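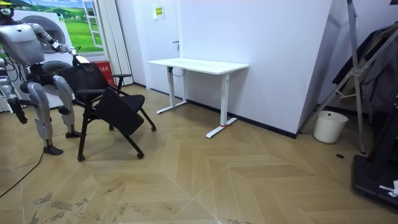
Tanveer Mengal has taught evening classes in Savport for long enough to have outlasted two buildings and one bus route. He teaches bookkeeping for people who run small businesses and never meant to learn it. His students are mostly bakers, roofers and hairdressers, and the class meets every Monday at 6:30.

"They come in with a shoebox," he says. "Some of them, it's a real shoebox. We start from that."

The course began as a favor to a cousin who owned Ghauri, a tailoring shop on the east side of town. She had been fined for filing late and wanted someone to sit with her for an evening. Two of her neighbors came along. By September Mengal had a waiting list.

He doesn't use a textbook. The one he tried first had 652 pages, and he says most of the class stopped around the chapter on depreciation. Now he hands out a single sheet each week and has people work on their own numbers.

"If it's somebody else's lemonade stand, you don't care if it's off by three dollars. If it's your rent, you care."

The fee is low and covers the room and the copies. Mengal kept his day job in the accounts office at Zurnutis, a flooring supplier, until last spring. He now works there half time. 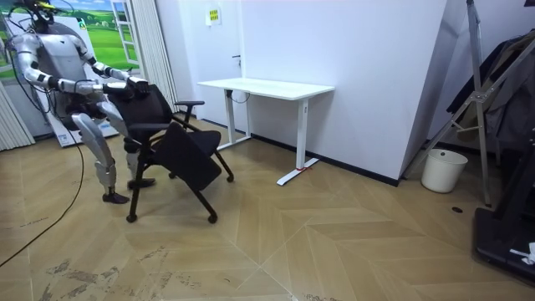 What do people get wrong most often?

"They mix the two wallets," Mengal says. "They buy groceries on the business card and pay a supplier out of their own pocket, and by the end of the year they can't tell you if the shop made money. I had a man who thought he was doing fine. We went through it and he was short $2,096. It took us three evenings to find where it went."

The man was Konrad Zieliński, who repairs boilers in Sokodstead and drives over for the class. He doesn't mind having the story told. Most of the missing money was parts he had bought and never billed for.

"I would fit a valve, and the customer was nice, and I forgot to write it down," Zieliński says. "Now I write it on my hand if I have to."

He opened a second bank account the following week. He also raised his call-out charge, which he had not touched in years. He expected to lose customers over it and says he lost one. 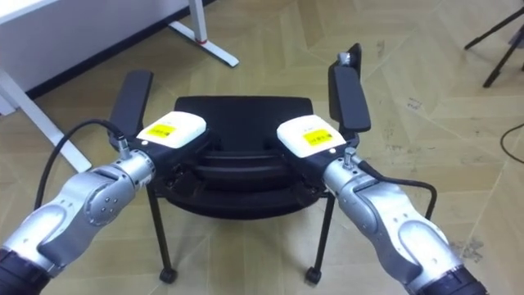

Mengal gets uneasy when students ask him about prices. He will show them what a job costs them, down to the gas, and then he stops. A few have pushed him for a number and gone away annoyed.

"I don't know what a haircut is worth in your street. You do. I can tell you that you're charging less than it costs you to open the door."

He is planning a shorter course for the winter, on taxes only. He hasn't settled the dates. Zieliński has already asked for a place, and wants to bring his brother, who paints houses and keeps his receipts in the van.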